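Ehlers Linen Service Opens Second Plant in Lilberg, Adding Capacity for Clinics and Small Hospitals

LILBERG – Ehlers Linen Service has opened a second processing plant on the east side of Lilberg, the company announced today. The new building will handle reusable gowns, drapes, bed linen and towels for outpatient clinics, dental offices and small hospitals in the county and the two counties to the north.

The plant began taking customer loads in December and is now running one full shift. A second shift will be added once the remaining routes have moved over from the company's original site on Mill Street. Mill Street will stay open and will continue to serve hotels, restaurants and event rental customers.

Until now both kinds of work were done under one roof, with health care linen processed at night and hospitality linen during the day. Customers on the health care side had asked for earlier deliveries, and the night schedule made that hard to do. With the new plant, health care loads can be picked up in the afternoon and returned before 7 a.m.

"We had clinics opening at seven and our truck getting there at nine," said Ekua Essien, general manager of Ehlers Linen Service. "They kept an extra day of stock in a closet to cover for us. Most of them don't have the closet space, and they told us so, pretty regularly."

Ehlers serves 568 health care accounts. The majority are practices with fewer than ten exam rooms, many of which share a building with other tenants and have no loading dock. The company has ordered smaller carts for these stops that fit through a standard office door and into a passenger elevator. Accounts that already use the full-size carts can keep them.

About the Building

The Lilberg plant occupies a former furniture warehouse that had been vacant for several years. The roof and floor drains were replaced before equipment was brought in, and a wall now divides the soiled side from the clean side. Employees enter each side through a separate door and have separate break rooms. Air is drawn from the clean side toward the soiled side.

Wash water is partly reused. Water from the final rinse is filtered and held in tanks, then used for the first wash of the next load. Heat from the drain water warms incoming cold water before it reaches the boiler. The company will publish water and gas use for the plant once it has a full year of readings and will not give an estimate before then.

The plant employs 16 people at present, most of whom transferred from Mill Street. Open positions include sorters, press operators, a maintenance mechanic and two route drivers. Pay for all positions starts at the same rate as at Mill Street, and years of service carry over for anyone who transfers. Drivers need a regular license and a clean record; no commercial license is required for the trucks in use on the Lilberg routes.

New Options for Customers

Along with the opening, Ehlers is changing how health care accounts are billed. Customers may now choose between paying by the pound, which has been the only method up to now, and paying by the piece. Piece billing covers gowns, drapes, sheets, pillowcases, blankets and bath towels. Mops and floor mats will still be billed by the week.

Customers who choose piece billing will receive a count with each delivery, listing what was picked up and what was returned. The counts come from Ivano, the tracking software the company has used for its hotel accounts. Clinic staff can look up past deliveries online, order extra stock for the following day, and report an item as damaged. Orders for next-morning delivery must be placed by 2 p.m.

The company has also widened its gown line. The Zurnora gown, which until now came in two sizes, will be offered in five, including a pediatric size and a longer cut that patients and nurses had requested. It ties at the side. Ehlers has bought 4,000 of the gowns to start with and will send them first to accounts that took part in last year's trial.

Single-use items remain available for customers who want them for certain procedures. Ehlers does not make these items but will deliver them on the same truck, boxed, at the customer's request.
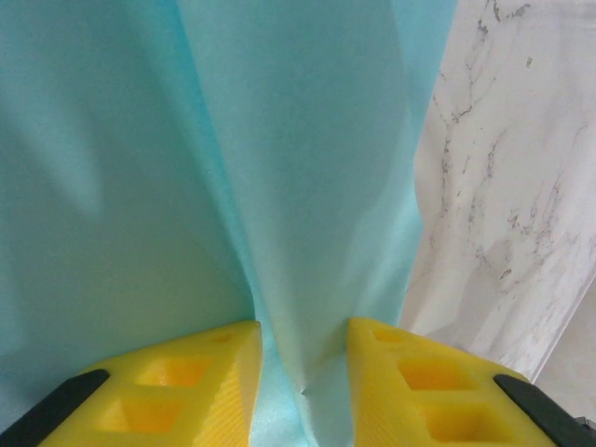 Repair and inspection have been moved to Lilberg for both plants. Each returned piece is checked over a light table for holes, stains and worn ties. Items that can be mended go to the sewing room, and items that cannot are cut down for cleaning cloths or baled and sold to a textile recycler. In the past, mending was sent out, and a gown could be gone for three weeks before it was back in stock.

"I'd like us to fix a missing tie the same day," Essien said. "It's a two-minute job. We were putting those gowns in a bag and driving them across the state."

Route Changes

All health care accounts will be served from Lilberg by the end of the spring. Customers will get a letter with their new pickup time at least two weeks before the change. The letter will include the name and phone number of the route driver. Account numbers, contract terms and prices per pound stay as they are through the end of the current contract.

Any account that is moving offices this year should let customer service know as early as possible so the stop can be placed on the right route. Customers with standing holiday schedules do not need to send them again.

Minimum weekly charges have been lowered for new accounts in the two northern counties. Practices there that had been turned away in the past because of distance are welcome to call again for a quote.

Plant tours are open to current and prospective customers by appointment, mornings only. Visitors should wear closed shoes. Tours last less than an hour and include both the soiled and clean sides.

About Ehlers Linen Service

Ehlers Linen Service is a family-owned company that rents and launders linen for health care, lodging and food service customers. It started as a shirt laundry on Mill Street. The company's two plants have a combined 500 carts in daily circulation.

Contact: Customer Service, Ehlers Linen Service, Mill Street, Lilberg. Office hours are 8 a.m. to 5 p.m. Job applications are accepted in person at either plant.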